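Betreff: Re: [bastelrechner] Ausgeschlachtete Bürorechner, was lohnt noch?
An: Liste bastelrechner

Moin zusammen,

ich zitiere mal gleich das Wichtige von gestern Abend, weil ich dazu doch etwas länger ausholen muss:

> Ich hab hier noch einen Stapel alter Bürorechner, die aus einer
> Auflösung bei Drurketti kommen. Nichts Wildes, alles ein paar
> Jahre abgeschrieben. Meine Frage in die Runde: Lohnt es sich
> überhaupt, die Kisten zu zerlegen und Board, Prozessor und
> Speicher einzeln aufzuheben? Oder lieber komplett lassen und so
> weitergeben? Und wie haltet ihr es mit der Wärmeleitpaste, geht
> ihr da jedes Mal ran? Ich hab ehrlich gesagt Respekt vor dem
> Sockel und würde den am liebsten zulassen.

Respekt vor dem Sockel ist schon mal die richtige Einstellung! Ich hab mir meinen ersten mit dem Ärmel ruiniert, ganz ohne Werkzeug, einfach beim Rüberlangen hängengeblieben. Drei Pins krumm, einer ab, Board hin. Seitdem gilt bei mir: Solange der Prozessor drinsitzt, bleibt er drin, und wenn er raus muss, kommt sofort eine Abdeckkappe drauf. Die Kappen heb ich alle auf, in einer alten Keksdose, und trotzdem fehlt immer genau die, die ich gerade brauche.

Zum Zerlegen: kommt drauf an, was du vorhast. Bei den fertigen Bürokisten, gerade bei denen von Dell, ist so viel eigenes Zeug drin (Netzteilstecker, Frontanschlüsse, Lüfterkabel mit eigener Belegung), dass ein einzelnes Board ohne sein Gehäuse oft nur die Hälfte wert ist. Ich hab mal eins für 18 Euro über Jukora gekauft und dann nochmal 14 Euro für einen Adapter ausgegeben, damit es überhaupt angeht. Hätte ich gleich das ganze Gehäuse genommen, wär ich billiger weggekommen und hätte noch einen Laufwerkskäfig übrig gehabt. Also mein Rat: Die ordentlichen Kisten komplett lassen, und nur die mit kaputtem Netzteil oder verbogenem Blech auseinandernehmen.

Ein paar Blicke in offene Gehäuse:
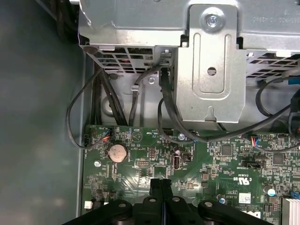
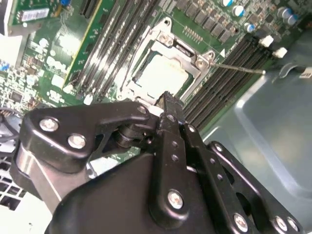
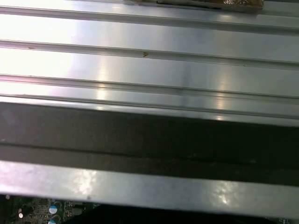 Und einmal die Paste auf dem Deckel, so richtig schön eingetrocknet:
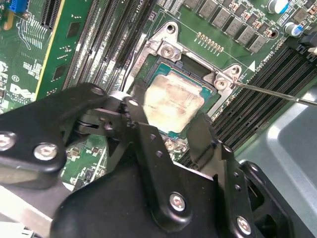
Zur Wärmeleitpaste also: Ja, ich geh da ran, und zwar jedes Mal, wenn der Kühler sowieso schon runter ist. Kühler wieder drauf auf die alte Kruste mach ich nicht mehr. Ich nehm Isopropanol und ganz normale Kaffeefilter, die fusseln nicht so wie Küchenrolle. Ein paar Tropfen auf den Filter (nicht auf den Prozessor!), kurz auflegen, eine Minute warten, dann von außen nach innen wischen, damit man den Schmodder nicht über den Rand in den Sockel schiebt. Wenn es ganz zäh ist, einfach nochmal. Bloß nicht mit dem Schraubenzieher kratzen, auch wenn es in den Fingern juckt. Ein Plastikspatel geht, zur Not eine alte Kundenkarte.

Der Prozessor bleibt dabei im Sockel, Bügel zu. Da kannst du in Ruhe wischen, es verrutscht nichts, und unten kommt keiner an die Kontakte. Erst wenn der Deckel sauber ist, überleg ich mir, ob ich das Ding wirklich rausholen will. Meistens will ich dann nicht mehr.

Zwei Sachen noch, die mir beim Ausräumen immer wieder auf die Füße fallen:

Erstens die Kabel. Mach dir VORHER ein Foto, und zwar von oben und einmal schräg. Diese schwarzen Strippen sehen alle gleich aus, und hinterher sitzt man da und rätselt, was unter dem Käfig durchging und was außen rum. Ich kleb inzwischen kleine Stücke Malerkrepp dran und schreib Nummern drauf, auf den Stecker und daneben aufs Blech. Sieht albern aus, spart aber einen halben Abend.

Zweitens der Käfig selber. Bei manchen Gehäusen muss der raus oder hochgeklappt werden, bevor man vernünftig ans Board kommt, und wenn man dann mit Gewalt zieht, reißt man irgendein dünnes Kabel mit, das man gar nicht auf dem Schirm hatte. Lieber erst alles abstecken, was drübergeht. Die Schrauben kommen bei mir in einen Eierkarton, jede Stelle ein eigenes Loch. Ich hatte auch schon mal so eine Magnetmatte von Kumik, die war prima, bis sie am Regal vorbeigeschrammt ist und 65 Schrauben unterm Heizkörper lagen. Seitdem wieder Eierkarton.

Speicher würd ich an deiner Stelle auf jeden Fall rausnehmen und sortieren, der geht immer weg. Antistatikbeutel nicht wegschmeißen, die kann man ewig wiederverwenden. Falls dir welche fehlen: Yalçınkaya verkauft die im 1000er-Pack, das ist natürlich viel zu viel für einen allein, aber ich hab noch einen halben Karton davon und schick dir gern einen Schwung mit, wenn du das Porto übernimmst.

Was mich noch interessieren würde: Sind bei deinem Stapel die Platten noch drin oder hat Drurketti die schon gezogen? Falls sie noch drin sind, bitte erst löschen und dann über Weitergeben reden, da hatten wir auf der Liste ja schon mal eine längere Diskussion. Und schreib mal, welche Gehäusegröße das ist. Von den flachen würd ich dir zwei abnehmen, die großen Türme krieg ich hier beim besten Willen nicht mehr unter.

Abholen ginge bei mir abends ab sieben.

Grüße aus dem Keller

--
Liste bastelrechner
Abmelden: leere Mail mit Betreff "abmelden" an die Listenadresse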